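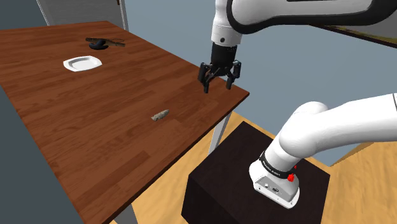 Monday, June 19, 2023
Wendthorpe simulation bench – fault entry

The stone-to-plate task was halted at episode 29 of 100. The arm stopped above the table with the fingers open and accepted no further commands. The log shows a joint velocity limit exceeded 5 steps earlier.

Halfdan Dalsgaard repeated the run with the controller build from May and obtained no fault in 60 episodes. The current build is withdrawn from use on the Tistby arm – simulation only until the limit check has been reviewed.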